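## 4. Setting up the sorting table

This section covers the cloth table only. For the sink and drying rail, see section 5. The steps are the same at Esevthorpe and at the Auer Road workshop, except where a note says otherwise.

### 4.1 Before you start

You will need:

- one cardboard box with its top flaps still attached
- the cloths to be sorted
- a marker pen
- the Demosent label sheet

Use a table with a smooth top. Wipe it down and let it dry before putting any clean cloths on it. Bare wood is fine, but check the front edge for splinters, as they pull threads.

**Caution:** Do not use a box that has held paint, oil or cleaning products. The smell passes into cotton and is very hard to wash out.

### 4.2 Placing the box

1. Open all the top flaps and fold them outwards.
2. Stand the box on the table, far enough back to leave a clear working space of 700 mm in front of it.
3. Press down on each corner. If the box rocks, tape the base again.
4. Write the batch number on the label and stick it to the side of the box.

**Note:** Boxes from Tatetti are slightly taller than the old ones. If you cannot reach the bottom without leaning on the edge, cut the box down.

### 4.3 Laying out the cloths

Put the cloths in front of the box, a few at a time. They can go down crumpled, just as they come out of the bag. Flattening them at this stage takes longer and they will be shaken out again in 4.4. Pale and strong colours may overlap on the table as long as they are all dry. 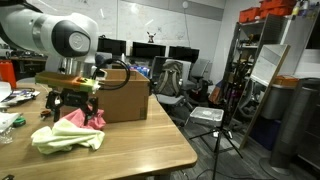 Keep the number of cloths on the table small. A batch is 15 cloths, and there is no need to have the whole batch out at once. When the pile starts to spread towards the front edge, stop adding to it and clear what is there first.

Papers, tape and small tools belong at the side of the table, away from the cloths. Close any bottle or tub before you begin.

### 4.4 Sorting and packing

1. Pick up one cloth by a corner and shake it once.
2. Look at both sides. Set aside any cloth with a hole, a stain or a loose hem.
3. Fold the cloth in half, then in half again.
4. Place it in the box with the folded edge facing you.
5. Repeat until the batch is finished.
6. Enter the number of rejected cloths on the batch sheet.

**Caution:** Check for pins and staples before you squeeze or press a cloth. New stock is sometimes pinned at the corner.

A full box holds 39 cloths folded this way. Do not push them down to fit more in. If you have cloths left over, start a second box and give it the same batch number followed by the letter B.

### 4.5 Closing the box

Fold in the short flaps, then the long ones, and run a single strip of tape along the join. Leave the box open if it is going straight to the wash.

Changes to this section go to Benedikt Frei. Last revised 1/20/18.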